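2022年9月5日

早上把Srithong那本产品手册的第二稿导出来看了一遍，正文的问题比我预想的多。封面没什么可改的，圆形标题那一版客户已经点头，麻烦都在内页。

先记字距。上一稿我把中文和西文设成同一种对齐方式，结果凡是夹着型号的行都被撑开，字和字之间空得很难看。今天新建了一个段落样式，避头尾规则改成严格，标点挤压选行尾半角，型号单独套字符样式，禁止断行。改完以后总页数从154页缩了两页，目录要重新生成。我先没动目录，等图片全部到位再说。

上午十点多Ülle Rozīte打来电话，问跨页表格能不能拆成两张。我说可以，但表头要重复，行高也得跟着调。她想了一会儿，同意第二张表头用浅灰底，不加粗。这件事算定了，我写进了修改单。

中午吃的昨天的剩饭，没出门。

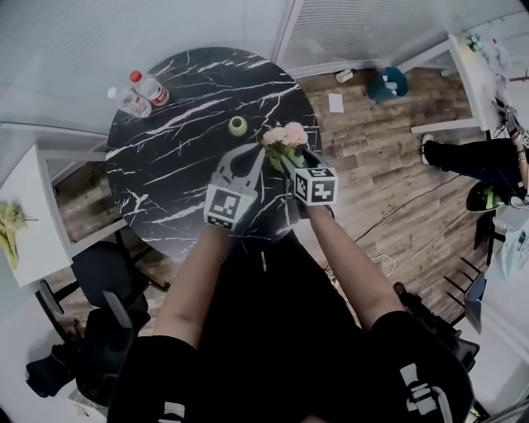

下午：网格和图片

版心还是用原来的十二栏，基线网格改成13点。以前正文行距是14.5点，图注是10点，两边从来对不齐，每次都靠手工挪。改成13点以后正文显得紧一点，打印出来看还可以接受，图注干脆也用同样的行距，字号小一号。Buppha Onsri看了打样，说左页内侧的边距太窄，装订以后会吃掉字。我量了一下，她说得对，内侧加了三毫米，外侧没动，图框宽度跟着缩。

图片链接又断了一批。原因是上周有人把素材文件夹改了名，软件找不到旧路径。重新链接并不难，难的是里面有同名的文件，第一次自动匹配时配错了四张，我是翻到第32页才发现的。全部撤销，一张一张重新指。以后文件名前面要加章节号，这条我写在了共享文件夹的说明里，不知道有没有人看。

颜色也查了一遍。有20张图还是RGB，印厂Gaseo那边只收CMYK，让我们自己转。我用他们给的配置文件批量转换，绿色系的几张变灰了，单独拉回来一些，效果一般。蓝色那几张没问题。黑色文字里混进了四色黑，是从旧文件里复制过来的，查找替换改成单色黑，顺手把没用到的色板也清掉了。
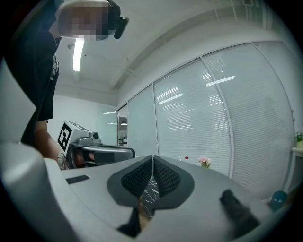 三点以后主要在处理文本绕排。第五章的几个图框形状不规则，绕排边界默认是矩形，文字离图太远。改成按对象形状绕排，偏移量设两毫米，有两处文字被挤成一行只剩三四个字，读起来断断续续。最后这两处放弃绕排，图移到页脚，通栏放。版面平淡了一些，可是能读。

字体授权的事还没有结果。标题用的那款字体是七月装的试用版，Putent报了价，比预算高，Zarkinley那边有一款相近的，笔画末端稍微硬一点。我把两种各排了一页，发给Ülle，让她选。如果换字体，所有章节标题都得重新检查换行，估计要多花半天。

五点半存了一个新版本，另外导出一份兼容旧版的格式，Buppha的电脑还没升级。打包的时候弹出提示，说缺一个字体，查下来是一个空文本框里残留的样式，删掉就好了。

晚上没有再开电脑。洗了衣服，给窗台上的罗勒浇了水，看了几页书。

明天要做的：重做目录，核对页眉里的章节名，给Gaseo发一份低分辨率的预览，问清楚出血到底留三毫米还是五毫米。上次邮件里他们两个数都写过。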